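News > Office > Erkus building notes

Search the newsletter Enter a keyword

Quick one this month, February 2024, because the lease paperwork ate my week.

The corner by the brick wall is more or less sorted. Printers are on the round table now, both of them, so please stop hunting for them in the Chala room. The old print desk went in December and no, it isn't coming back. Paper comes from Garnex, 200 sheets to a pack, 11 packs left as of this morning. Take one, tell me. If you open the last one and say nothing I will find out.

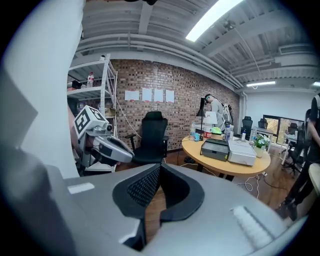
Water bottles — label yours or take it home. Same for anything you park on the white shelves. I'm clearing those at the end of the month and whatever has no name on it goes in the Nikik donation box downstairs. Cardboard gets flattened and taken down, recycling pickup is every 2 weeks and we missed the last one.

Flowers: the kitty is at $40, enough for a while. Whoever is near the vase, top up the water. Lamp off when you leave pleese.

Still want a second small table if anyone has one going spare. Round or square, dont care. Has to fit thru the side door.

More next time, if the lease is done.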